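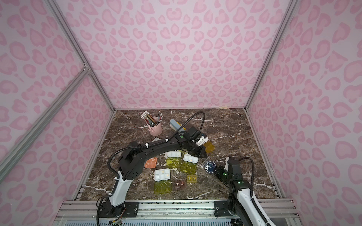
4. Care of Stone Tops and Printed Panels

Read this section before you clean the Bolar table for the first time. It covers the marble top and the printed panels.

4.1 Daily cleaning

1. Clear the top and brush off any grit. Grit scratches polish faster than anything else.
2. Mix 8 ml of Climia neutral soap into a liter of warm water.
3. Wipe the stone with a soft cloth, working toward the near edge.
4. Go over it again with plain water, then dry it with a clean towel.

Note: White veins can feel slightly different from the darker stone. This is normal and does not need filling.

Caution: Do not use vinegar, lemon or bathroom descaler. Acid leaves dull marks that only a stone polisher can remove.

4.2 Printed panels

1. Dust from the top down with a dry cloth.
2. Treat finger marks with a damp cloth and no soap.
3. Leave the panel for two hours before you put anything against it.

Caution: Solvents lift the ink. Test any other cleaner in a low corner first — the pink prints show damage sooner than the gray ones.

4.3 Sealing

Seal the stone every February, or sooner if water drops no longer bead. Use Cao sealer, part 321 for dark stone or part 454 for light stone. Apply a thin coat, wait some 10 minutes and buff off what is left. Keep the top clear overnight.

Replacement panels are ordered from Tastach. Ask for Shuzhen Pan in the parts office and have the pattern name ready. The office is closed on Thursday.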